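Toaster und Minibackofen nebeneinander auf kleiner Arbeitsfläche, wohin mit dem Rest?

Gefragt von Leonie Tanner in Küche & Haushalt
3 Antworten, 300 Aufrufe

Hallo zusammen,
ich bin im Mai umgezogen und habe jetzt deutlich weniger Arbeitsfläche als vorher. Der Minibackofen muss draußen stehen, weil ich keinen richtigen Ofen habe. Den Toaster benutze ich jeden Morgen, der soll auch stehen bleiben. Dazu kommen Müslidose, Kochbesteck, Schneidebretter und der ganze Kleinkram. Zum Schneiden bleibt mir ein Streifen, auf dem gerade so ein Teller Platz hat.

Hängeschränke gibt es nur über der Spüle, die sind voll mit Geschirr. Bohren darf ich in die Fliesen nicht. Ich hatte an ein kleines Regal mit Schublade gedacht, das man hinten an die Wand stellt. Hat das jemand und bringt das etwas, oder steht dann nur noch mehr herum? Die Arbeitsplatte ist 50 cm tief.

Außerdem: Darf man auf dem Minibackofen etwas ablegen? In der Anleitung finde ich dazu nur einen Satz über "ausreichende Belüftung".

Danke schon mal
Leonie

Antwort von Boris Kos
Weniger Sachen kaufen. Ich habe den Toaster abgeschafft und toaste im Minibackofen, dauert halt länger.

Kommentar von Leonie Tanner: Habe ich probiert, das dauert mir morgens zu lang und wird auf einer Seite kaum braun. Der Toaster bleibt.

Antwort von Viorica Kos (als hilfreich markiert)
Ich habe dieselbe Kombination, Toaster und Minibackofen auf einer Platte, und komme damit zurecht. Das hat sich bei mir bewährt:

Den Minibackofen an ein Ende der Arbeitsplatte stellen, mit dem Abstand zur Wand, den die Anleitung vorgibt. Die Tür muss ganz aufgehen, ohne dass man vorher etwas wegräumt. Das klingt selbstverständlich, war bei mir am Anfang aber nicht so.

Der Toaster kommt nach vorne daneben. Unter einen Hängeschrank gehört er beim Toasten nicht. Wenn dein Kabel kurz ist, miss vorher bis zur Steckdose.

Alles, was man nur einmal am Tag braucht, nach hinten an die Wand. Müsli und andere trockene Sachen in Dosen mit Deckel, Kochlöffel und Pfannenwender in einen hohen Behälter. Hohe Sachen immer ganz hinten, sonst greift man ständig darüber hinweg und wirft etwas um.

Ein kleines Schubladenregal lohnt sich meiner Meinung nach schon. Meins ist aus Bambus und war ein Angebot bei Dirnico. Oben ist eine Ablage, dort steht ein Teller mit Sachen, die bald gegessen werden müssen, und ein Kästchen für Zettel. In der Schublade habe ich eine kleine Schüssel, in die alles kommt, was sonst lose herumrollt. 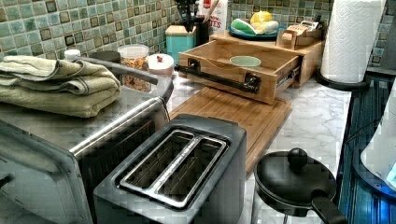 Achte beim Kauf darauf, dass die Schublade auf Schienen läuft. Ich hatte vorher eine ohne, die hat nach ein paar Wochen geklemmt. Und rechne den Auszug mit ein. Bei 50 cm Tiefe darf vor dem Regal nichts stehen, was du nicht mit einer Hand verschieben kannst. Ein Schneidebrett ist dort kein Problem.

Zur Ablage auf dem Minibackofen: Wenn er läuft oder noch warm ist, darf oben nichts liegen, auch keine Geschirrtücher. Bei kaltem Gerät kann man die Fläche nutzen, muss dann aber wirklich jedes Mal vor dem Einschalten abräumen. Wer das vergisst, sucht sich besser einen anderen Platz für die Tücher.

Antwort von Olumide Abubakar
Stimme Viorica weitgehend zu. Ergänzung zum Strom: Beide Geräte zusammen nicht an eine billige Mehrfachsteckdose hängen. Schau auf die Typenschilder und zähl die Watt zusammen, auf der Steckerleiste steht der Höchstwert. Besser ist für jedes Gerät eine eigene Wandsteckdose.

Krümelschublade vom Toaster nicht vergessen. Wenn er eng zwischen anderen Sachen steht, kommt man schlecht dran und lässt es dann sein.

Kommentar von Leonie Tanner: Danke euch. Ich messe am Freitag aus und schaue, ob ein Regal mit Schublade hinten hinpasst. Die Steckerleiste kommt weg.

Kommentar von Azra Tomić: Falls es zu tief ist: Es gibt auch schmale ohne Schublade, nur mit Ablage. Habe so eins, 8 Euro gebraucht.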